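報道関係者各位
2018年7月15日
ヒダル出版(Hiddale)

都市の再生を「台所の窓」から描くノンフィクション『川向こうの食卓 マバソ地区、もどらない町のいま』、10月に刊行

ヒダル出版は、アノマ・ウィジェシンハ(Anoma Wijesinghe)の新著『川向こうの食卓 マバソ地区、もどらない町のいま』を、今年10月に刊行いたします。倉庫と縫製工場の町だったマバソ(Mabaso)が、工場の閉鎖と人口の流出を経て、カフェと集合住宅の並ぶ人気の住宅地へと姿を変えていくまでを、そこに暮らす人びとの食卓をたどりながら描いた一冊です。原稿の第一章が届いた日から、編集部ではこの本の話ばかりしてきました。ようやく皆さまにお知らせできることを、たいへんうれしく思います。

都市の再開発を扱う本はこれまでにも数多く出ています。地価の推移を追ったもの、行政の計画を検証したもの、立ち退きの記録。本書もそうした先行の仕事に多くを負っていますが、著者が入り口に選んだのは夕食の献立でした。どこで米を買い、だれと食べ、鍋をいつまで火にかけておくのか。そうした話を聞いていくうちに、家賃のこと、乗り換えのバスのこと、閉まった銭湯のこと、子どもの転校のことが次々に出てきます。読んでいるとお腹がすいてきて、それからふと、自分の町の商店街のことが気になりだす。そんな本です。

■本書の内容

本書は2部構成です。第1部「倉庫の時代」では、荷揚げ場に近い長屋と、昼休みの縫製工場が舞台になります。夜勤明けの人のために朝五時から店を開けていた麺屋、工場の裏庭で育てられていた香草、給料日だけ並ぶ揚げ菓子の屋台。著者は元工員や商店主に繰り返し会い、店の帳面や町内の回覧板、値段を書き換えた跡の残る品書きまで読み込んでいます。

第2部「窓の多い建物」は、倉庫が住宅に改装されはじめてからの話です。新しく越してきた人も、ここでは悪役として片づけられてはいません。育児休業中に隣家から漬物の作り方を習った会社員、古い麺屋の隣にパン屋を開いた夫婦、家賃の値上げで川の反対側へ移りながらも、買い物だけは橋を渡って通いつづける女性。だれの言い分にも筋が通っていて、だからこそ簡単には結論の出ない町の姿が見えてきます。

なかでもぜひ読んでいただきたいのが、第2部のなかほどに置かれた「バス通りの二軒」の章です。向かい合って建つ食堂と喫茶店が、客を取り合い、椅子を貸し合い、道路の拡幅工事をともに迎えるまでの話で、編集部で最初に読んだ者が電車を乗り過ごしました(帰りの電車でもう一度読んだそうです)。

■題名について

副題にある「もどらない町」という言葉は、取材のはじめのころ、ある商店主が口にしたものです。町が「よみがえった」と報じる記事を見せたところ、昔の町がもどってきたわけではないよ、という返事だったといいます。著者はこの言葉を嘆きとして受け取らず、では今ここにあるのは何という町なのかと問いかけながら、全編を書き進めました。マバソは一色に染まった町ではありません。通りを一本渡れば家賃も言葉も夕飯の時間も違い、朝と夜でも顔が変わります。その落ち着かなさを、著者は心から面白がっています。

■著者のことば

「都市について書こうとすると、どうしても高いところから見下ろす文章になりがちでした。地図を広げ、統計を並べ、矢印を引いてしまうのです。今回は、なるべく座って書こうと決めました。台所の椅子、店先の縁台、バス停のベンチ。座っていると、相手のほうから話しかけてくれます。お茶もたくさんいただきました。
書いているあいだにも店が一つ閉まり、別の店が開きました。直した段落がまた古くなっていくのは困りものでしたが、町が生きているのだと思うと、それも楽しい作業でした。マバソを知らない方にこそ読んでいただきたいです。きっと、ご自分の町の話として読めるところがあると思います」(アノマ・ウィジェシンハ)

■担当編集者より

「最初の打ち合わせで著者が持ってきたのは、企画書ではなく一枚の買い物メモでした。書かれた野菜の名前を順に説明してもらっているだけで、あっという間に日が暮れました。その日のわくわくした感じを、なんとか本の形にしたいと思って編集してきました。註はやや多めですが、どうぞ飛ばさずに読んでください。本文に入りきらなかった良い話が、ずいぶん隠れています」(ヒダル出版編集部 アンジャナ・ベパリ)
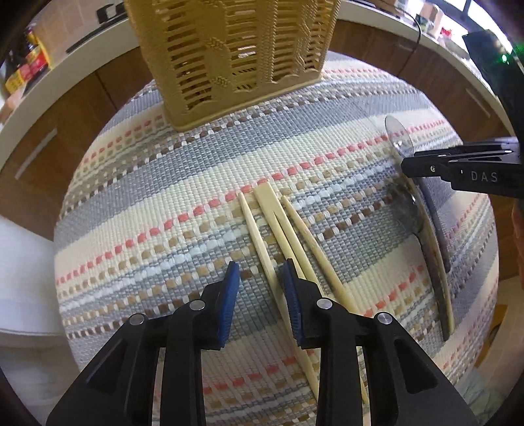
■装丁と造本

装丁はハム・サンウク(Sang-wook Ham)が担当しました。カバーには、著者が取材中に描きためた通りのスケッチを使い、見返しには第1部と第2部それぞれの時代の略地図を配しています。前と後ろの見返しを見比べていただくと、消えた路地と新しくできた路地がわかるつくりです。本文の紙は、長い時間めくっていても手が疲れにくい、軽めのものを選びました。

巻末には索引のほか、本文に登場する料理の名前を集めた小さな用語集を付けました。作り方の本ではないので分量は載せていませんが、呼び名の由来や、同じ料理が通りによって別の名前になる例などを、著者が短い文章で紹介しています。こちらは校正の段階でどんどん項目が増えてしまい、最後はページ数との相談になりました。

■刊行記念の催し

刊行にあわせ、マバソの川沿いにある書店ドロストゥナード(Drostunard)の2階で、著者と写真家ヌワン・ワニガセカラ(Nuwan Wanigasekara)の対談を行います。ワニガセカラは長年この地区の商店を撮りつづけており、本書の口絵にも写真を寄せています。撮影した店の話、撮らせてもらえなかった店の話、看板だけが残った店の話など、本には書かれていないこともたっぷり伺う予定です。終了後には著者のサイン会もございます。

また同店では、刊行から月末まで、著者が執筆中に参照した本を集めた棚を設けていただきます。都市論や移民史のほか、料理書、古い鉄道の案内、児童書まで並ぶ、たいへん楽しい棚になりそうです。一冊ずつに著者の手書きのひとことが付きます。

対談の日時と申し込み方法は、決まり次第、当社のお知らせ欄と店頭でご案内いたします。

■特別版について

通常版とは別に、著者の署名と通し番号の入った特別版を300部制作いたします。カバーの紙を替え、スケッチを収めた小冊子を添えたものです。特別版はドロストゥナードの店頭と当社への直接のご注文に限って取り扱います。

■関連企画

文化情報誌『シヌム』(Cinum)の秋号に、本書第1部から麺屋の章の抜粋が掲載されます。抜粋には、単行本には収めていない後日談を著者が書き下ろしました。あわせて、同誌の書評担当アノマ・コディカラ(Anoma Kodikara)による著者インタビューも掲載予定です。著者と同じ名前の聞き手ということで、録音を文字に起こす際には少々混乱があったと伺っています。話題は、方言の聞き取りから、取材ノートの整理のしかた、断られた取材のことにまで及んだそうです。

■著者略歴

アノマ・ウィジェシンハ
ノンフィクション作家。港湾労働者の家庭に育ち、地方紙の記者として住宅と交通を担当したのち独立。市場、団地、バス路線など、毎日使われる場所についての文章を雑誌に発表してきた。本書が初めての長編となる。マバソ地区在住。

■書誌情報

書名:川向こうの食卓 マバソ地区、もどらない町のいま
著者:アノマ・ウィジェシンハ
口絵写真:ヌワン・ワニガセカラ
装丁:ハム・サンウク
発行:ヒダル出版
発売:10月
判型:四六判・上製

■報道関係の皆さまへ

書評や紹介記事をご検討くださる方には、見本刷りをお送りいたします。ご所属、お名前、送付先を添えて、ヒダル出版編集部までお申し込みください。著者への取材も喜んで承ります。マバソの町を一緒に歩きながらの取材をご希望の場合は、著者が道案内をいたしますので、歩きやすい靴でお越しください。途中で何か食べることになると思います。カバー画像と著者近影もご用意がございますので、ご入用の際はあわせてお知らせください。

本件に関するお問い合わせ先
ヒダル出版 編集部
担当:アンジャナ・ベパリ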